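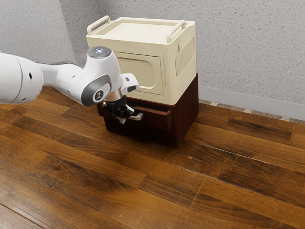
The long fixed rate comes to Coltska

Until recently, anyone buying a flat in Coltska had two choices of home loan. They could take a rate that moved with the market, or they could fix for two or three years and then take their chances. In May the Trivska Building Society began offering a third: a rate fixed for 20 years, on repayment terms, with a deposit of 12 per cent.

The society is small and its lending area is smaller still. It covers the town, the villages along the Prarum road and not much else. In the first months it took in 176 applications for the new loan, more than it had received for its three-year product in the whole of the year before. Some came from first-time buyers, but a good share came from people in their forties who already had a mortgage and were tired of renewing it.

The appeal is easy to understand. A household on a short fix has to deal with the same set of worries every couple of years. There is the valuation, the arrangement fee, the payslips to dig out, and the question of what the new payment will be. A couple who bought on the Trujillo estate with a two-year deal told us they had remortgaged four times and paid a fee each time. They had never missed a payment. What bothered them was having to plan around a figure they did not know.

Against that, the long fix costs more at the start. The rate is higher than the society's three-year deal, and on a typical family house the gap is enough to notice each month. If rates fall and stay down, the borrower will have paid extra for years. If they rise, the early payments start to look cheap. Brokers in the town are split on which is more likely, and most will admit they are guessing.

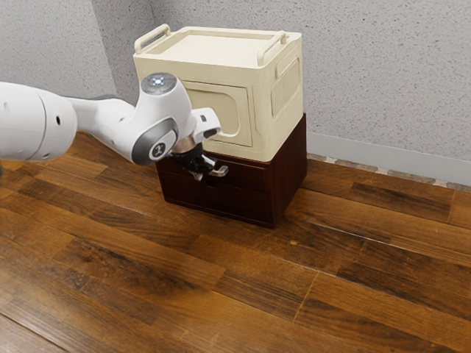 The part of the contract that deserves the closest reading is the section on early repayment. Trivska charges for leaving during the first 8 years, on a scale that steps down every twelve months. After that there is no charge at all. Overpayments are allowed each year up to a set limit, and anything above it is treated as part of an early exit. Someone who expects an inheritance, or who may sell up and move abroad, should work out the cost of that before signing.

Moving house is a different matter. The loan can be carried to another property, but only if the new one passes the society's valuation and lies inside its lending area. A move from Coltska to Prarum would be fine. A move to the coast would not, and the charge would then apply in full. Several applicants did not know this until their solicitor pointed it out, and two of those we spoke to went back to a three-year deal as a result.

There is also the question of income. The society tests applicants against the fixed payment, with no need to add a margin for later rises, so some buyers can borrow slightly more than they could on a short deal. Whether they should is another question. Service charges on the newer blocks have gone up, and insurance on the older terraces near the river is dear. Neither of those is fixed by anyone.

Sellers have begun to notice the effect too. Agents on the Prarum road say that buyers with a long fix agreed in principle tend to be quicker to make an offer, and less likely to pull out when rates are in the news. Prices have not moved much. The two-bedroom terraces still sell first and the larger houses still sit for months.

Applications are taken at the Trivska branch by appointment, or by post. The society asks for three months of bank statements and proof of deposit, and a decision normally follows once the valuation is back.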